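今天想说一本书，还有一个播客。我的中文是后来学的，如果有奇怪的句子，请大家原谅，也欢迎告诉我。

书是 Yvette Campbell 的回忆录《Sitley 的冬天》。我在通勤的电车上读，读了三个星期。很薄，只有160页，但是我读得慢，有的段落要读两遍。

她写小时候住在 Sitley，母亲在邮局上班，每天晚上把别人退回来的信的地址抄在一个本子上。为什么抄，书里一直没有解释。我读到最后还在等这个解释，没有等到，可是我并不生气。

我最喜欢第四章。姐妹两个人为了一件大衣，整个春天没有说话。作者没有说谁对谁错，只写那件大衣挂在门后面，三月还挂着。

播客叫 Punora，是介绍女作家的节目，每期请一位作者来聊。采访 Campbell 的那一期是 2024年11月5日 上线的，我昨天才听完。

主持人问她，写家里人的时候怕不怕。她说怕，所以初稿先寄给姐姐看。姐姐在稿子上只改了一个地方：大衣的颜色。

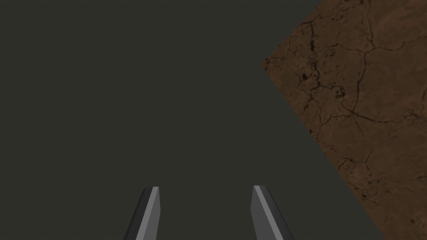
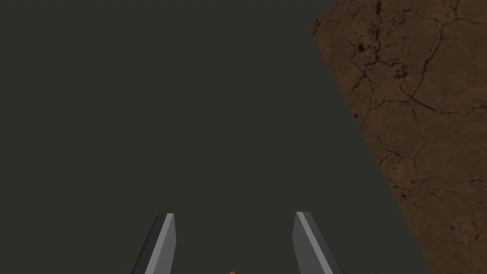
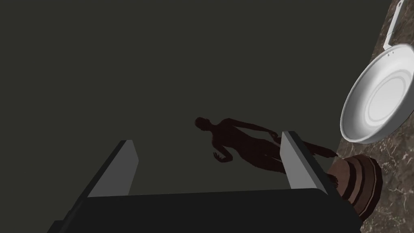
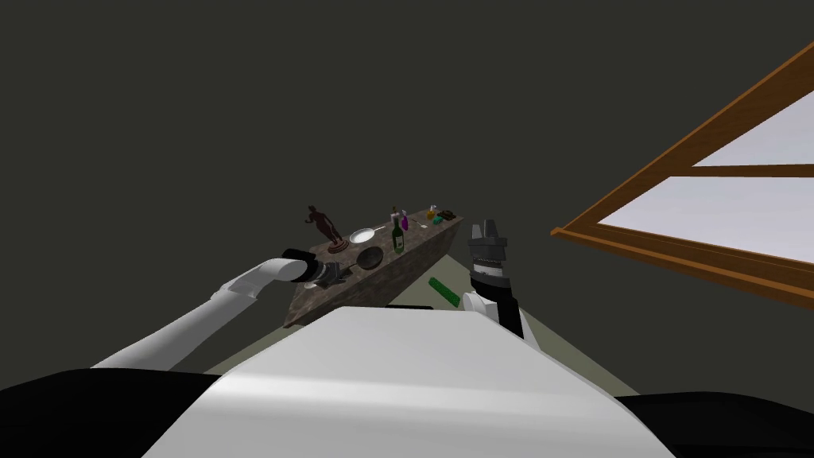

接着说采访。Campbell 还讲到，她原来写了914页，编辑请她留下最重要的部分。她把整个父亲的故事拿掉了，说那是另外一本书。我很想读那另外一本。

有一点我不太同意主持人。他说这本书是“关于原谅的书”。我觉得书里没有人原谅谁，大家只是年纪大了，又坐在一张桌子旁边吃饭。也许这两件事在他看来是一样的。

翻译的问题。韩文版是 Man-sik Bang 译的，Myung 出版社，我两个版本对着看了前三章。英文里母亲说话很短，有点硬；韩文版的母亲温柔一些，敬语的关系吧。中文版我还没有找到，有人知道吗？

124页有一句，我试着自己翻译：“我们家的人道歉的时候，就去削水果。”原文没有“就”字的感觉，可是不加“就”，我读起来不舒服。母语是中文的朋友，你们会加吗？

有人在下面问难不难读。英文不难，生词不多，句子也短。难的是时间跳得很快，上一段她九岁，下一段已经在 Surnero 教书了。我在书的最后一页用铅笔画了一条时间线，有用。

补充：第一次印刷只有大约2000本，所以纸质书可能要等。我的这本是从图书馆借的，还要还，所以铅笔的时间线我得擦掉。

下一本想读短篇小说集，最好也是写姐妹的。请推荐给我，太厚的不行，我还是在电车上读。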